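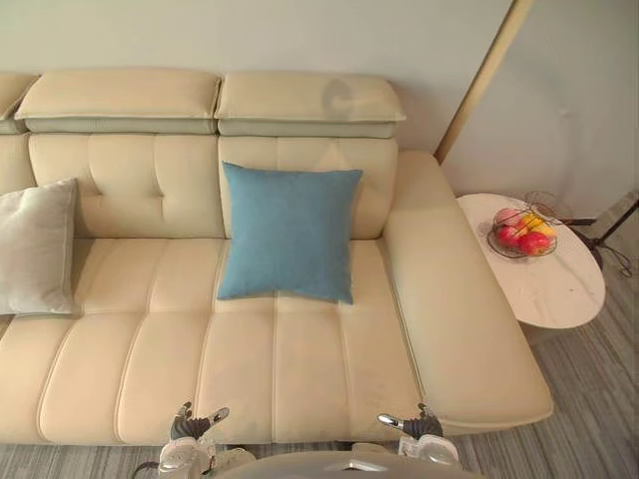

A cream sofa with a blue throw pillow and a light gray one.

About Wukard

Hello, and welcome! Wukard is a small website about the people you see on television, and by that we mean all of them, from the leads down to the neighbor who had two lines in the pilot and whose face you have been trying to place ever since.

Rhonda Wong started the site after a long argument with her sister over which actor had played the dentist in a courtroom drama they both loved as teenagers. They searched for an hour and found three different answers on three different pages. Rhonda wrote to the production company, got a very kind reply, and typed the whole thing up so that the next pair of sisters wouldn't have to go through it. (Her sister was right, and still brings it up.)

That first page grew into a list, and the list grew into what you are reading now. As of June 2026 we have 2544 actor profiles and full cast pages for 611 series, most of them family comedies, teen dramas and the kind of daytime shows that ran for years without anyone writing much about them.

Who we are

Rhonda still edits every new profile before it goes up. Natalie Clegg looks after the children's and teen series, which is our busiest section by a long way, and she has a wonderful memory for theme songs. Tanner Doucette built our search page and keeps it running, and he also writes the "Where Did That Show Go?" column whenever we can talk him into it. Jade Turcotte answers the mail. If you have written to us and received a long, cheerful letter back, that was Jade!

How we work

We take birthdays, hometowns and credits from the shows' own end titles, from published interviews and from the actors themselves when they are good enough to write. If we can't find a birth date we trust, we leave the line blank. We don't print home addresses or guess at what anybody earns, and we don't list the names of children who aren't in the business.

Mistakes do get through, of course, and we are always glad to hear about them. Use the "Fix This Page" link at the foot of any profile and tell us where you saw the correct information. We get some 300 of these notes a month, so please give us a little time.

Coming up

Gordon Dhillon joins us in July to start a section on voice actors, something readers have been asking for as long as we've had a mailbox. He'll begin with 13 animated series and go on from there. Suggestions are welcome, and Jade will pass them along to him.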